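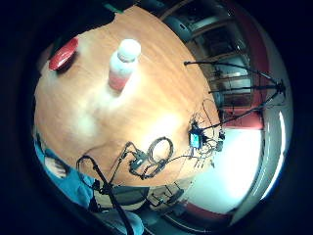
Critique in the studio classroom: what we changed and what we kept
Speaker notes, Irgate arts teachers' meeting, Mar 9, 2022

Opening

Thank people for staying for the late slot. Handout is by the door, one sheet, both sides. Slides go out by email, so no need to copy anything down.

Say what the talk covers. Group critique in a high school art course, grades 10 to 12. How I ran it for years, why I stopped running it that way, what we do now at Kokine. I teach drawing and mixed media. Painting and ceramics people will need to adjust some of it.

Say what it doesn't cover. Grading comes up only at the end. Digital portfolios are a separate talk.

The old way

Everyone pins up on the same day. Class has 26 students. A full pin-up took two double periods, and by the second one the talk had gone flat. Same four or five students did most of the speaking. The rest said "I like the colors" or looked at the floor.

I did the first comment on each piece because silence made me nervous. After that most students repeated what I had said in slightly different words. I didn't notice this until a colleague sat in the back and wrote down who spoke and for how long. Ask for this if you can get it. It is not comfortable to read — I had more than half the minutes.

Other problem: timing. Critique came when the work was finished. A student would hear that the left side of a drawing was crowded, agree, and then hand it in, because that was what the calendar said to do.

(Pause for a show of hands. Who does critique at the end of a unit? Who does it in the middle? Who does both?)

What we do now

Groups of four or five, set by me, changed each unit. I don't let friends stay together for the whole year.

Critique happens at the midpoint. The rule is that the work has to be unfinished. If someone brings a finished piece, they bring a sketch for the next one as well and the group talks about the sketch.

Each group gets one double period. Per student:

Silent looking first. Everyone else in the group looks and writes. The artist says nothing, no explaining, no apology for the bit that went wrong.

Then each person reads what they wrote, word for word. They can add to it after everyone has read.

Then the artist talks. What they meant to do, what they heard, what they plan to try next. They write that last part in the sketchbook before leaving the room.

I move between groups and keep quiet for the silent part. I am allowed one question per student. This was hard for me at first. It still is with work I really like.

The written part

The writing prompt is on the handout. It has changed many times. Current version asks where your eye goes first, where it goes after that, and what you would want to see more of. No "what is good" and no "what could be improved." When we had those, students filled the first with praise and left the second blank.

Keep it short. I tried asking for 300 words per piece in the first year. Students wrote padding and hated it, and so did I, reading it at night. Now it is a few lines on an index card. The cards go to the artist, and the artist tapes them in the sketchbook next to the page they belong to.

Mention cost: index cards, tape. That's all of it.

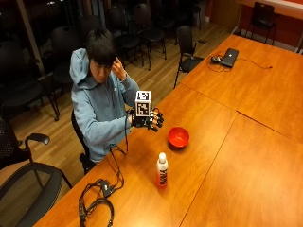
But won't the quiet kids just write one line and hide behind the card? This was asked when I gave a shorter version of the talk at Belhaj. My answer is that some did, for the first couple of rounds. One line read out loud is still more than they said before. By the third round the lines got longer in most groups. I had a group where they didn't, and I changed the group.

What I found in the sketchbooks

Last May I collected sketchbooks from all my classes, 107 of them, and went through them looking for one thing: did the student do what they wrote they would try next?

Roughly two thirds had tried it in some form. Sometimes it was a small corner test, sometimes the whole piece was started over. I am not claiming this is research. I have nothing from the old years to compare it with, since I never asked students to write a plan then.

Read the two anonymous plans on slide 9. First one: "Stop outlining everything. Do the hands with no outline and see." Second one: "Ask if I can use bigger paper." The second student did ask. I had been handing out the same size all year without thinking about it.

What didn't work

Critique with another school. We swapped work with Tallier by mail one spring. Comments were polite and general because no one knew who they were writing to. I would try it again with the groups meeting first.

Student-chosen groups. Already covered above, skip if short on time.

Timers. A loud timer cuts people off mid-thought. I use the wall clock and a hand signal.

Grading

I do not grade the cards. I do look at whether the plan was tried, and it counts a little toward the process mark. A plan that was tried and failed counts the same as one that worked. Say this twice to students, and put it in writing for parents.

Questions

Leave ten minutes. If there are none, ask the room what they do with a student who doesn't want work shown at all. I let them show to one partner for the first unit, then to the group. I'd like to hear other ways.

Remind people the prompt on the handout can be copied and changed. Collect the spare handouts on the way out.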